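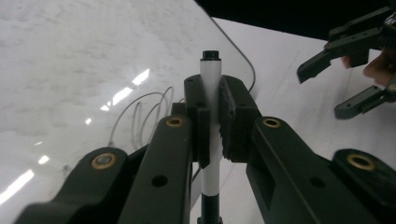
According to Orla Tully, a dry-erase ink that wipes off well on day one is easy to make, and the hard part is the ink that still wipes off after a month on the board. She made the point before the coffee was poured, and most of the visit to the Brida works came back to it one way or another.

The plant is on the north side of Carroll, behind the rail yard, and takes groups on the first Tuesday of the month from March to October. Ours was the July group. Safety shoes are required and are not lent out. Rings and watches come off at the door to the filling hall and go into a numbered tray.

Brida makes the Brundo line of board markers and a smaller range of permanent markers for the packaging trade. Ink is mixed on site. Barrels and caps are molded on site. Nibs and reservoirs are bought in, cut to length, and checked.

Ink room

Mixing is done in closed steel vessels with a working volume of 340 liters. The board inks are alcohol based, with pigment, a film former, and a release agent. The release agent is what keeps the dried film from bonding to the board surface. Too little and the film ghosts. Too much and the line beads up on a glossy board or flakes off when a sleeve touches it. The window between the two is narrow and shifts with pigment. Black is forgiving, red is not, and Tully's group spends more hours on red than on the other colors together.

Viscosity is measured on every batch after mixing and again after 17 hours of standing. The second reading is the one that decides. A batch that has drifted goes back for another pass through the bead mill, at most twice, after which it is written off. I asked for the write-off rate and did not get it.

The room runs under extraction, and conversation is difficult. Anyone wanting to ask questions about pigment should save them for the corridor.

Molding

Barrels are polypropylene, and the reason given was solvent loss: the material holds alcohol back well at the wall thickness used. The caps are a softer grade with an inner seal that closes before the outer skirt clicks. Senan Ó Súilleabháin passed around sectioned caps from three generations of tooling. In the oldest, seal and click happen at the same point of travel, so a cap could feel shut and still leak vapor. The current tool puts the seal well ahead of the click.

Mold temperature is the main source of trouble in summer. The chiller was sized for fewer presses than are now on the floor, and cycle time gets stretched on hot afternoons. A second chiller is on order. Simuvix supplied the mold flow software and, I was told, a good deal of patience.

Filling and assembly

The reservoir is a bundle of polyester fiber in a film sleeve. It is pushed into the barrel, dosed from above by needle, and left to wick before the nib goes in. Dosing is by weight, with a check scale after the station and an air jet that kicks out anything outside limits. Overfilling is treated as the worse fault, as it shows up as drips when a marker is stored tip down in a warm room.

The line was running black while we were there. It was stopped twice for a jam at the nib feeder. Restarting took less than a minute each time, with the operator clearing the track by hand and running a few rejects through first.

Test lab

This was the best part of the visit and the shortest, owing to a late start. Write-out is measured on a machine that drags markers over a moving paper web at fixed load and angle until the line fades. The internal target for the standard Brundo is 2,000 feet. Samples are kept uncapped in a climate cabinet and pulled at intervals to see whether they still start. Others are stored horizontal, tip up, and tip down, at two temperatures.

Erasing is tested on coupons of enameled steel, glass, melamine, and painted film. Each coupon is marked, aged, and wiped under a weighted felt pad, and the residue is read with a reflectance meter. The melamine coupons looked poor in every set I saw, including the fresh ones. Treasa Ó Ceallaigh put that down to surface wear, and said a worn melamine board will stain whatever is written on it. Her advice for existing stains was isopropyl alcohol and a clean cloth, in that order of importance.

Notes for anyone going

Book through the works office. Groups are capped at a dozen. The tour is listed as 90 minutes and ran closer to two hours. Photography is allowed in the lab and the lobby but not in molding or filling. Visitor parking is at gate 5, and the gate on the main road does not open for cars. There is no lunch on site for visitors. The handout has a table of board materials against ink types, but the glass row in my copy was printed over the column heads, and I have asked for a clean one.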